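Review: the Runden hand-held gripper kit

I've had the Runden kit on my bench since the start of the month and I like it a lot. It's a pair of grippers you hold yourself, one per hand, and you record demonstrations with them, no robot arm needed. A policy is then trained on those recordings. Njål Boström and Alvar Rønning describe the method in their Zamley write-up, which is what got me to buy the thing.

Their headline result is on clothing, the part I was most curious about. With 100 demonstrations the policy was hopeless at socks. With 1104 it handled most of the ones it had never met – and that's from people moving at normal speed, not creeping along like they do with a joystick! 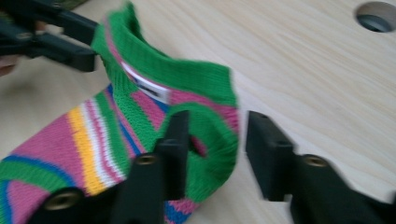

Can you get by with one gripper?
For picking and placing, sure, but cloth wants two, and the write-up's sock numbers all come from paired recordings.

The fingers are blocky black plastic with brass threaded inserts set into them, a lovely touch if you swap parts as often as I do. The flat tips get hold of a ribbed cuff very nicely. Thin fabric took me an evening of practice.

Gripes? The sync software is fussy and dropped 16 of my takes in the first week. The manual skips calibration almost entirely, so read the Zamley appendix first. I'm still going to record a towel set in March – probably 2000 takes if my wrists hold up.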